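Who the night shift belongs to now

At the Derkmont parcel depot outside Pirkton, the night shift used to be 7 people and a radio. Now it is three, and on some nights in June it will be two. The sorting arms that went in last winter don't need the radio, and they don't need the lights either.

I worked there for most of my thirties, on the inbound line, and I still drink with people who do. I am not against the machines. The inbound line gave me a bad shoulder, and anyone who says lifting parcels until four in the morning is good honest labour has not done much of it. The arms, supplied by Jorari, do the lifting now. My old workmates mostly watch a screen in the office, clear a jam when one comes up, and walk back again.

What I want to write about is the smaller stuff, which never makes it into the company newsletter.

Start with the lights. When the first row of arms was running properly, the depot began switching off the overheads on that side of the floor after the last truck. It saves money and I can see the sense in it. But a workplace with the lights off is a different place to be employed in. You used to be able to stand at the office window and see your whole shift, who was flagging, who was mucking about, who had gone quiet. You went over and said something.
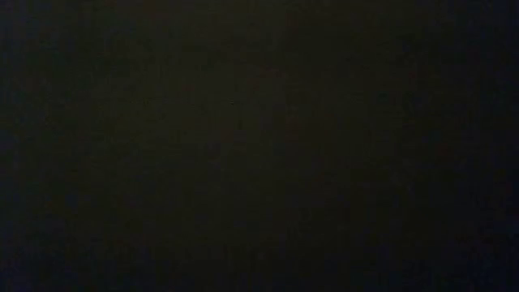

The night side, lights off.

The people on shift now carry torches. The rule is that you call the row stopped, wait for the screen to say so, then go in. It's a sound rule. It also means the job has turned into long stretches of sitting, broken up by a walk into the dark on your own. One bloke told me he talks to himself the whole way in. He laughed when he said it, but he has put in for days.

Then there is the pay. The operator rate is higher than the old handler rate, and management says so often. They are right. They say less about the hours, which were cut for everyone who didn't get an operator's ticket. The course took 3 weeks and was run in the daytime, so if you had a second job or kids to get to school, you missed out. The jobs didn't vanish. They went to whoever was free at ten in the morning.

Brophy, the other big depot in the district, did it differently. They ran the training on shift, paid, and kept the floor lit wherever a person might have to go. I'm told it cost them more and took longer. They also kept about 80 of their old hands, and when a machine there starts misreading labels there is someone close by who knows what those labels ought to say — that is worth something, even if it's hard to put in a budget.

I would ask Derkmont for two things. Put a second person on every walk-in, and leave the lights on along the walkways. The electricity is a small bill next to what was spent on the arms. And run the operator course again, at night, for the people who work at night.

The depot is due to bring in the second row before the end of the year. There is still time to ask the shift how they'd like it done.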